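Notebook – garment folding, cotton tees
Oct 30, 2022

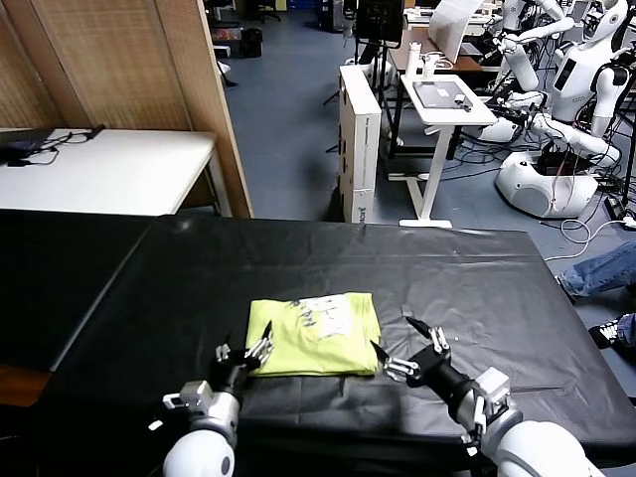 Yellow-green tee, folded, on the main table. Black sheeting.

Continuing the folding work for the Ledstead shelf trial. Aim is one fold pattern that gives the same outline across shirt sizes, so the stacks stand without dividers. Agathe Brunet wants the pattern fixed before the January delivery.

Pattern used: sleeves in to the back, sides to the center line, hem up to the collar in two turns. Print ends up on the top face. The older pattern (thirds, print inside) is dropped. It made a flatter bundle but the shirt had to be opened to identify it, and Ledstead sorts by print.

Table surface. The black plastic sheet still has wrinkles in it. They matter less for the finished bundle than for the first lay-out, when the body of the shirt is flat and single edges catch on a ridge. Pulled the sheet toward the front edge and taped it underneath. Some wrinkling remains. Contrast against the yellow-green is good and the fold edges are easy to judge by eye, so I would keep black for light garments. Dark navy stock will need something else. Ezequiel has a roll of gray felt from the Brorken job and will cut a piece.

Shirt stock. Lot 2238 is the yellow-green, lot 3527 the navy. Both from Lebrun, both washed once before use. Lot 3527 came out of the dryer with the hems curled and was put back under a board overnight. Not used yet.

The print is stiffer than the cotton around it. If a turn lands across the print, the bundle springs open at that edge. Moving the first turn down toward the hem clears it on lot 2238. Have not checked whether the same offset works on the smaller size, where the graphic takes up more of the front.

Press test: board plus 2000 g on the bundle, one minute, then released. The top face stayed level. The collar side sits higher than the hem side – expected with the rib doubled over. Alternating direction in the stack should take care of it. Bruko's handling sheet, ref. 1771, asks for all collars facing the same way, so this needs to be settled with them before we build full stacks.

Open items
– Felt for dark garments (Ezequiel Llorente)
– Ask Bruko about collar direction (Agathe)
– Repeat the offset on the small size
– Replace the sheet if the tape does not hold
– Relabel the lot 2238 bag, marker has rubbed off

Next entry starts with the navy.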